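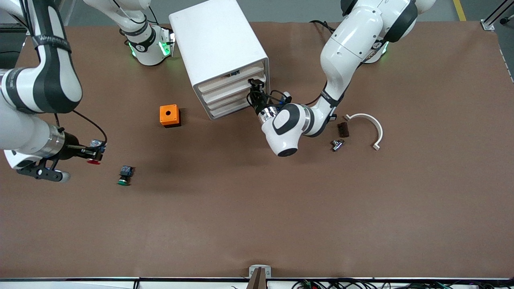
Grollham Electronic Music Society
Minutes of the general meeting, February 2024
Held in the upstairs room at Neltmont Hall

Present: 54 members, including the full board. Apologies were received from two members and are on file with the secretary.

1. Minutes of the previous meeting
Approved with one correction. Under item 4, "main stage" should read "side stage."

2. Matters arising
The missing power distribution box has been located at the storage unit. The noise complaint from last summer's closing set is now closed. The city has confirmed in writing that no fine will be issued.

The stage plot template was supposed to be on the website by now. It is not. The web editor will post it along with these minutes.

3. Finances
The balance in the operating account is $1,942. This is after the deposit for the July date but before the insurance payment, which is due next month. Membership renewals are still coming in. The chair reminded members that the early rate ends when the insurance bill is paid.

A member asked if merchandise sales could be listed separately from bar income. Agreed, starting with the next report.

4. Summer event
The July date at the Wattimena fairgrounds is confirmed. It will be one day again, noon to 11 p.m., with 2 stages.

Demo submissions: 71 received by the deadline. The listening group has gone through all of them and has a short list. Acts will be told by email before anything is announced. Members who submitted their own material left the room for this part and did not take part in the discussion.

There was a long discussion about the headliner. The board prefers a live duo over a DJ set for the closing slot. Several members said a live act needs a longer changeover and that last year's changeovers ran late all evening. It was agreed to allow 40 minutes before the closing set and to shorten the two sets before it by ten minutes each.

Motion: that the closing slot go to a live act, with the changeover as above. Moved, seconded, carried. Three against.

5. Sound system
The quote from Uninov covers both stages, delivery and one engineer. It does not include monitors for the smaller stage. The production lead will ask for a revised quote with monitors and with a second engineer priced as an option - last year one person was running back and forth between stages.

Subwoofer placement was raised again. The stacks will face away from the houses on the north side.

6. Tenth release
The next compilation will be the society's tenth. Proposals so far are a double cassette, a digital release with a printed booklet, or vinyl. Vinyl was felt to be out of reach at the present balance. The label group will bring costs for the other two to the next meeting.

Tracks must be unreleased and under seven minutes. Mastering will be done in one batch, so late files will not be accepted.

7. Other business
The modular workshop needs a new start time, as the hall is booked earlier in the evening through spring. 7:30 p.m. was agreed.

Borrowed cables should be returned coiled and labeled.

Next meeting: same room, date to be sent by email. Agenda items to the secretary one week ahead.

Meeting closed at 9:10 p.m.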